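Search articles Search Clear

Why Bathroom Drawers Swell, Stick and Sag

4 min read

The lead technician at Pramach, a small cabinet repair shop, has spent 18 years on one category of complaint: storage furniture in humid rooms. We spoke on 20th July, between two site visits, about what moisture does to a drawer and what an owner can reasonably fix.

The first topic was relative humidity. "People blame leaks," the technician said. "Most of the damage I see comes from air. A shower puts vapor into a small room, the fan runs for a few minutes, and the vapor goes into any unsealed edge it can find."

Unsealed edges are common. On painted fiberboard, the front and back faces usually get full coats, while the lower edge of a drawer front may get one thin pass. The core takes up water there and expands in thickness. It does not return to its first dimension when it dries.

"Once the edge has puffed, sanding it flat removes the compressed surface," the technician said. "You then have fuzzy core showing. It needs a sealing primer before any topcoat, or you will be back in a year." 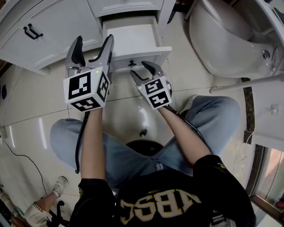

Runners are the second source of trouble. Pramach sees both side-mounted and undermount types, and the failure pattern differs. Side-mounted runners tend to lose screws, particularly in softened panel. Undermount runners go out of adjustment, and the drawer front begins to rub on one side.

"Measure the gap at both top corners before touching a screw," the technician said. "If the gaps differ, adjust the tilt. If they match and it still rubs, look at the cabinet. It may be out of square."

Load is a further factor. The shop uses a log kept by Draner, its parts supplier, covering 200 returned runner pairs. Of these, 29 had bent members consistent with overloading. Another 7 had no fault that could be measured.

On lubricants, the advice was brief. "Dry film on plain metal slides. Nothing on ball bearings unless the maker says so. Oil collects talc and hair, and then you have paste."

The shop began a slow drying test in June at its Drullholm site, comparing two edge primers on identical offcuts. The technician declined to name a preferred product before the test ends. "I have an opinion. I would like to have weights first."

Asked when replacement makes more sense than repair, the technician gave a simple threshold. If the runner screws cannot be made to hold in the side panel with a glued plug, the box is finished.

Contact | Copyright Poduval Home Review | Back to top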